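Reset rules for tabletop manipulation: what we settled on in March

Most of our written procedure covers what happens before an episode starts.
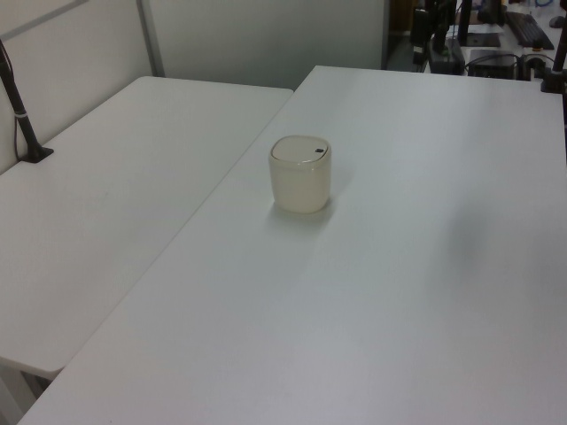
A reader who signs as Mirville wrote in after the previous post to say that reset rules are wasted effort, and that a policy which can't cope with a sloppy reset isn't worth training. I agree with the second half. Variation in the starting state is useful when it is chosen and logged. When it comes from whoever is on shift being tired, it correlates with the operator and the time of day, and the model can pick up on both.

The rules below are the ones in force at the Broltham bench. They replace the Starkura sheet, which had grown by accretion and contradicted itself on lid state.

Clear the surface. One task object on the table unless the task card lists more. Tape, pens, hex keys and cups go on the back desk. Scuffs on the tabletop are left alone. We tried cleaning them off for one batch and the surface looked different enough from the earlier recordings that we stopped.

Place by zone. The task card gives a zone and an orientation range. The operator draws both from the list before touching the object. Choosing a spot by eye is not allowed, including when the drawn spot is inconvenient. Operators drift toward the center of the table and toward a lid opening that faces them, and the drift is hard to see until the placements are plotted.

State the lid. For any container with a lid, the card says open, closed or removed. "Closed" means seated on all sides, checked with a fingertip. A lid resting slightly high is the most common bad reset in our logs. It is close to invisible on light plastic over a white top.

Check the clamps. Press each pole clamp at the table edge by hand before the first episode of a session and after anyone has leaned on the table. If a clamp moves, recalibrate, and mark the session from the last good check onward as suspect. Do not tighten it and carry on. The old sheet permitted this and it cost us 2 days of data.

Tables stay where they are. If two tables are used together, the seam counts as a boundary and no zone may cross it. A small height difference is enough to catch the edge of a base during a push.

Hands out before record. The operator steps back, waits 3 seconds, then starts the episode. Arm motion during the wait voids the reset.

Log the reset as its own entry. It takes the card number, the drawn zone, the lid state and the operator code. Free text is optional and limited to one line, mainly so that people fill in the other fields first.

An operator who has to redo more than 8 resets in a session stops and asks for a second pair of eyes. The usual cause is a badly worded card. Cards are corrected between sessions, never during one, and the old version is kept with its number.

Two points are still open. The Amano cards use a different orientation convention, measured from the lid opening instead of the body, and I have not decided which to keep. For a container with rounded corners and a nearly square outline the body convention is ambiguous by quarter turns, so I lean toward theirs. Converting the existing logs is possible only where the opening was recorded.

The other is lighting. We log whether the overhead lights are on and nothing else. Shadow direction changes when a partition is moved, and there is no field for that yet. I'll add one to the next revision of the sheet and post the wording when it has been through a few sessions.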